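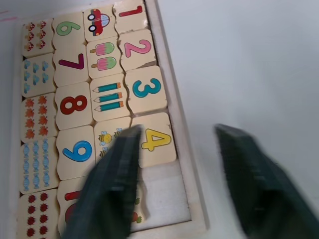
**marta_workbench**

We have the two-arm kit from Drolto on trial until the end of the month, and I must write a recommendation to buy it or to send it back. The kit comes with arms, grippers and the base, and the small wrist camera is an extra for $260 per arm. Our test task is the puzzle with numbers and pictures. What worries me is the view from the wrist. When the gripper is over the board, the left finger covers most of the bees and the carrots and also the 10, and both fingers become a blur as soon as the arm moves. The empty place under the 4 is still visible between the fingers, so for the number 5 it may be enough. For the work we want later (small parts that go into a tray, with pictures on the labels) I am not sure.

The seller says that the wrist camera is "fully sufficient for placing tasks". I asked what is meant by placing tasks and I received the same brochure for the second time.

My other question is about the service plan. Drolto offers it for $751 per year, and it includes remote calibration and replacement of the gripper fingers. Bhatt, who is the reseller in our region, has a cheaper plan, but the fingers are not included. Does somebody here have experience with one of them?

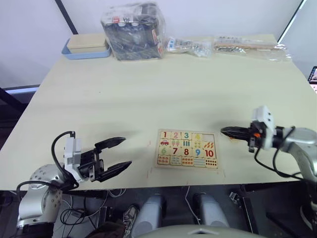
Calibration is the part where I lose the most time at present. After every restart I run the routine of the kit, and then I check it by hand with a known position on the table. For this I use the pencil lines at the corners around the puzzle, so the board can be put back in the same place. It is a primitive method, but it shows me the error better than the number in the software. The routine itself is well explained in the manual. Only the chapter about using both arms together is very short.

So, shortly:

- Is the wrist camera worth the price, or is the head camera alone enough?
- Is the service plan from Drolto worth the difference?

Thank you in advance for any advice. I have read the older threads, but most of them speak about the one-arm version.

---

**pell_automation** – accepted by the poster

We bought the same kit in February and I can say something about both points.

The wrist camera: take it, but do not trust it for everything. In our cell the head camera finds the board and the correct slot, and the wrist camera is used only for the last part of the movement. You do not need to see the whole board at that moment. You need to see the edge of the slot and the edge of the piece. In your picture the edge of the slot is good. For the blur, look in the camera settings under exposure. The default is automatic, and indoors it chooses a long time. We set it to a fixed short value and put a second lamp over the table. The images are darker but sharp. You can also let the arm pause before the last step, this costs almost nothing in cycle time.

If your later parts have pictures on the labels, read the label before the gripper goes down. Ours are read from above by the head camera with both arms moved to the side.

The service plan: we have the one from Drolto. Remote calibration was used by us 2 times and both times it was done on the same day. The fingers are a question of how much you press on hard material. With wooden pieces I would expect that they last quite long, with metal we already changed one pair. If you work only with wood and plastic, I think you can live with the plan from Bhatt and buy fingers when you need them.

One more thing that you did not ask. Please do something with the cables. Those loops on both arms look like ours in the first weeks, and one of ours was caught at the table edge and pulled the connector out. Velcro straps on the upper part of the arm, with enough slack for the wrist to turn fully, and then slowly drive each joint to its limit to check. The cables on the floor below the left arm I would also put in a channel, for the people who walk there.

---

**qv_lathe**

Don't buy the camera from them. Any small USB camera with a printed bracket does the same.

---

**pell_automation**, as a comment to qv_lathe

It does the same until you need the calibration between camera and gripper. With our own bracket this was several evenings of work, and after a small collision we could begin again. For a hobby it is fine.

---

**stulside_tech**

I work with the one-arm version at Stulside, so please take my opinion with care. The software is the same as far as I know.

For the check after restart, your pencil lines are a good idea. I would add a fixed pin or a corner stop screwed to the table, because a line has a thickness and the board can also be a little rotated without you seeing it. We use an aluminum corner and push the tray into it every time. The error that remained came from the table itself, which was moving a little when the arm stopped hard.

About the manual: there is a separate document for the coordination of both arms, but it is in the download area and not in the box. Search for "shared workspace". It explains how to set a zone where only one arm is allowed to enter. As both your grippers work over one small board, I would set this zone before any longer test.

We also compared with the kit from Rurnar before buying. The arms were a bit faster there, but the wrist camera was not available at that time and the support answered slowly. It can be different now.

---

**marta_workbench**

Many thanks to all. I changed the exposure to a fixed value and I found the document about the shared workspace. I will ask Bhatt for the price of one pair of fingers and then decide about the plan. The wrist camera goes on the order list – for both arms, if my manager agrees.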